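Rajkumari Jaiswal buys her snack mix by the sack and serves it by the paper cup. Her company, Mekora, stocks break rooms, and she has opinions on how a small portion should be handed over. A shared bowl goes stale by mid-afternoon, she says, and people dig through it for the pieces they like.

Her answer is a plain white cup, filled from a clear container so the mix can be checked on the way in.
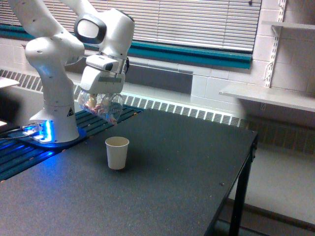
*Pale and pinkish pieces in a clear container, with a paper cup on the table.*

The paper cups come in cartons of 1,000. Jaiswal tried a heavier one from Bemita last August and went back to the thin kind after 2 weeks. It stacked badly, and the rim was too thick to drink from when people reused it for water.

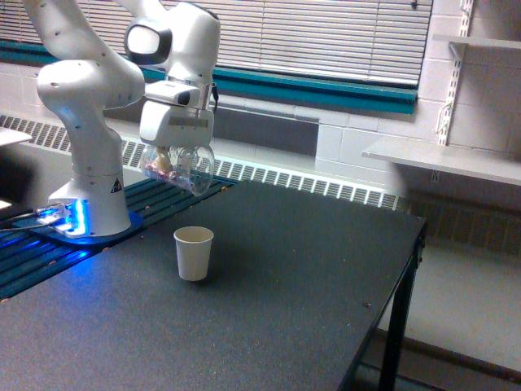
Clear plastic is better for pouring. A wide mouth lets small pieces slide out together, and a slow tilt keeps them from bouncing. Yasaman Daneshvar, who mixes the batches at Mathur, likes to fill the pouring cup less than halfway – any more and the last of it comes out in a rush.
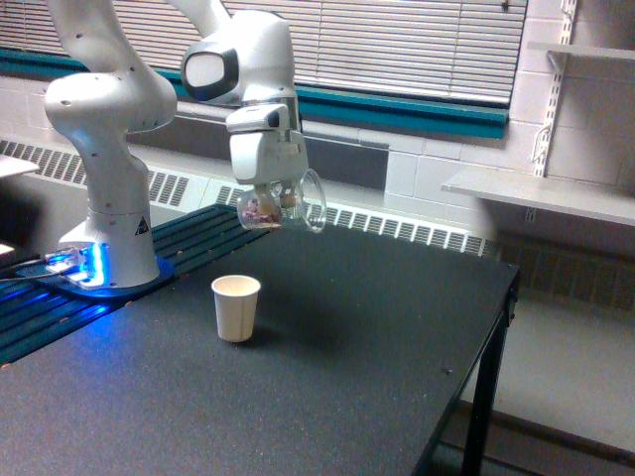
*Pink, purple and tan: a small helping in the clear cup.*

Daneshvar keeps 12 mixes on her list. The sweet ones are poured last because the sugar dust sticks to the plastic.

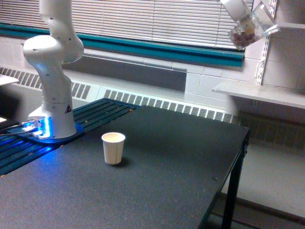

Tables matter more than most offices expect. Jaiswal wants a flat top with room on every side of the cup, well away from the coffee machine. A dark gray, speckled surface makes a white cup easy to find, though light specks show on it too. She wipes hers down with a damp cloth before the morning pour and again at 4 p.m., when the second round goes out.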